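Pre-purchase checklist: two-arm kitchen cell
Simulation walk-through, with my comments
Filled in by: Mỹ Trịnh
For: Huguette Dufour (budget), Chiến Vi (install)
Date: October 2023

Hi both! I went down the list with the simulated kitchen open on my second screen, so the comments are a bit rambly. Marks are OK, FIX, ASK or HOLD. A HOLD means please don't sign anything for that line yet, even if the quote is about to run out (I know, I know).

Part A. Counter and reach

A1. Counter material and color agreed with the room plan – OK
White, matte, same as the plan. Chiến, you wanted something that doesn't throw glare back at the cameras and I'm happy with this one.

A2. Working area kept clear in the layout – OK
Appliances and the bowl go along the back and everything in front of them stays open for the arms. I'd like us to write this into the purchase spec as well, or somebody will put a kettle there by the second week.
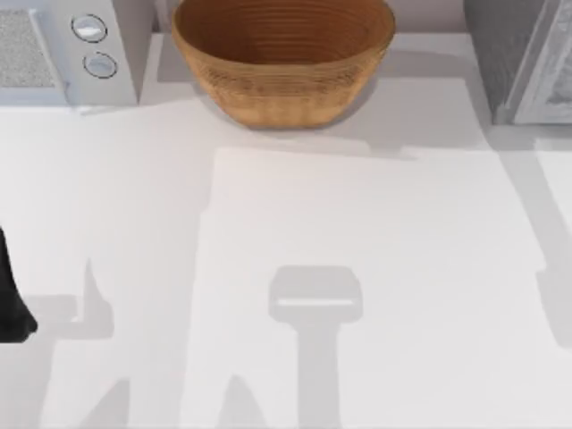 Work area in the simulated kitchen, items along the back of the counter.

A3. Shadows on the work area checked – FIX
I hadn't thought much about this before I saw it on screen. The arms throw pretty strong shadows right where we want the cameras to do their best work, and one of them looks just like the gripper itself. Khôi says the real lights can be softened with diffusers, so I've asked for a price on those. They aren't in the Foler quote at all! Please add a line for lighting, Huguette, even if it's only a placeholder for now.

A4. Both arms reach the back row without crossing – ASK
I can't sign this off from a view of the counter. I need the reach drawings from Nistau, and I've asked for them twice. If they don't come, I'd sooner wait than guess and end up paying for longer arms later.

A5. Stop button within reach of the person standing at the counter – ASK
Not modeled. We need 2, one at each end, and I want them quoted with the cell and not as extras. Chiến, can you mark the spots on the floor plan?

A6. Space around the cell for a person to walk past – OK
Measured on the floor plan, not in the simulation. Fine on all sides with the guard panels closed. With them open it's snug, but I could get by with a laptop under my arm.

Part B. Appliances

B1. Microwave controls suit a gripper – OK
I like this style a lot. Knobs and a bar handle, no touch panel to fight with. The catch is that whatever we buy has to have the same kind of knobs, and the cheap model on Cường's list has flat buttons. Cường, sorry, I'm crossing it off.

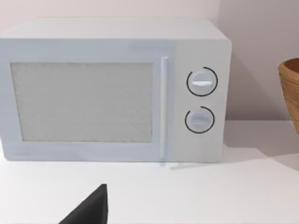 Microwave front with bar handle and two knobs; gripper finger in the foreground.

B2. Knob positions can be read by camera – HOLD
The control panel has no printing on it in the simulation, so I can't tell you whether a camera would read the settings on a real one. Before we order I'd like a sample unit on the bench for an afternoon. Prullirum will lend us one if we pay the shipping, and that seems fair to me.

B3. Handle strength checked for repeated pulls – HOLD
Same sample unit, same afternoon. We're planning on over 100 door pulls a day once the cell is running, and a home microwave isn't built with that in mind. I've put a spare in the budget and I'd fight for it if anyone tries to take it out.

B4. Power and breakers – FIX
Each appliance wants its own outlet and the arms want their own circuit. The electrician's quote from July leaves out the second circuit, so it needs redoing. Khôi has the number.

B5. Heat and steam kept away from cables – ASK
Depends on how the arm cables are routed, and I've seen three different sketches. Which one are we buying?

Part C. Grippers and spares

C1. Finger type chosen – OK
Dark angular fingers with the narrow tip, same as in the simulation. Cao sells them in packs of 6, so one pack to start with.

C2. Fingers cleanable – ASK
I wrote to Cao about which cleaners are safe on them. No answer yet.

C3. Spares shelf and labels – OK
Already in the room budget, no change.

Money notes, for Huguette mostly
New lines: lighting, second circuit, spare microwave, sample shipping.
Come out: the button microwave.
Unchanged: counter, guard panels, fingers.

I'll go over the ASK lines again when Nistau sends the drawings. If you want to sit with me and poke at the simulation before then, just grab me – I'm at my desk most mornings.

Mỹ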